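Two-armed robot takes shape at Rostley shared workshop

Members of the Rostley shared workshop have spent the winter building a two-armed robot that can fetch and put away small things around the room, and they say it will be ready to show to the public in March.

The project, known as Vulness, began as a single arm clamped to a desk. It now has a body, a second arm, and a small camera at the wrist. It is run by a group of members who meet in the evenings and share the cost between them. The group says it has spent 1,000 pounds of its own money on motors, bearings, cable and screws. The larger arm parts were bought second-hand.

Work at present is centred on the wrist camera, which has to see past the housing of the gripper to whatever is underneath. The mount has been moved several times. In its present place, the camera sees a row of four small pegs under the housing, with a gripper finger beside them and the board or the carpet beyond. The group uses the pegs as a fixed mark when lining up the picture, as they stay in the same part of the view wherever the arm goes.

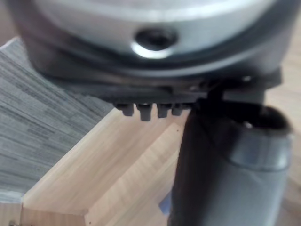

Putting things on shelves

The first full job set for the robot is a plain one. It has to take a flat object, carry it to a low wooden cabinet and put it on the shelf inside. The group chose this after a longer list of ideas, including sorting screws and watering plants, was put to members and cut down.

A shelf is harder than a tabletop. The arm has to go in under the countertop without striking it, between two open doors, and the hand has to let go without dragging the object back out again. Early tries were made with the doors taken off. They were put back on in December, and the group says that set the work back by several weeks.

The software is written by members. Each movement is first done with a person guiding the arm, recorded, and then played back with small changes. The group reckons on 60 recordings for a simple job and 200 for one that involves the cabinet. The recordings are kept on a computer at the workshop and any member can look through them.

A second job, still at an early stage, deals with the things lying about on the workbench. These include boxes, and one type with a toothed metal cutting strip along the top has been added to the set on purpose. The finger has to come in against the face of the box and keep clear of the strip.
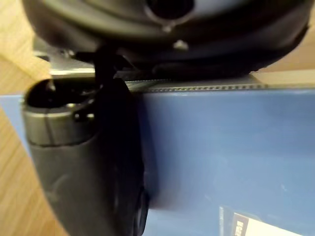
Grip strength has been the other long-running question. Too little and a box slips, too much and the card gives way. The group settled on a low setting for all boxes and a higher one for books and boards, with a switch in the software between the two. There are plans to make the change automatic, but no date has been set for that.

Parts came from several places. The wrist bearings were supplied by Falcão, a small parts dealer that gives the workshop a discount, and the first control boards came from Gutska. One of those boards failed in the first month and was replaced free of charge. The group has kept the old one for spares.

Five-fingered hands were a late choice. The plan had been to use simple grippers throughout, and both kinds are still in use. The hands are slower to set up but can hold a flat thing between fingers and thumb and keep it level, which the shelf job needs. Swapping from one to the other means undoing the wrist and running a short check before the arm is allowed to move - a job members would like to make quicker. 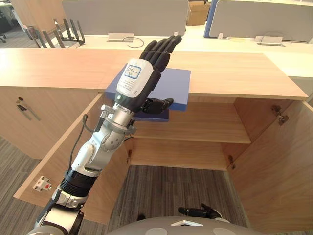

Noise has been raised by other users of the building, who share the open-plan space with the project. The group has agreed to keep long runs to the evening, after 6pm, and to stop by 9pm. The arms are switched off at the wall whenever a member of the group is not present.

There is also a rule that two people must be there whenever the arms are powered, one of them within reach of the stop button. It was brought in at the start of the project and has not been changed.

The next stage is to work lower down, closer to the floor. Objects dropped from the cabinet or the bench have so far been picked up by hand. The group wants the robot to find them against the carpet, where the stripes have given the software trouble, and has started recording views from the wrist at different heights.

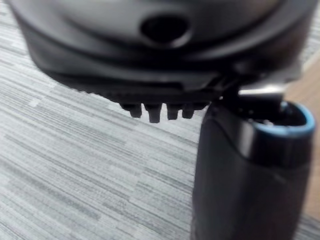
Plain mats were considered but turned down, on the grounds that most homes and offices do not have them. Instead the group will add more recordings made over the carpet and see how far that goes.

The public evening in March is free to attend and starts at 7pm. Visitors will be able to watch the shelf job and ask questions, and the design files for the camera mount will be given out to anyone who wants to build one. New members are welcome, and no past experience of robots is needed.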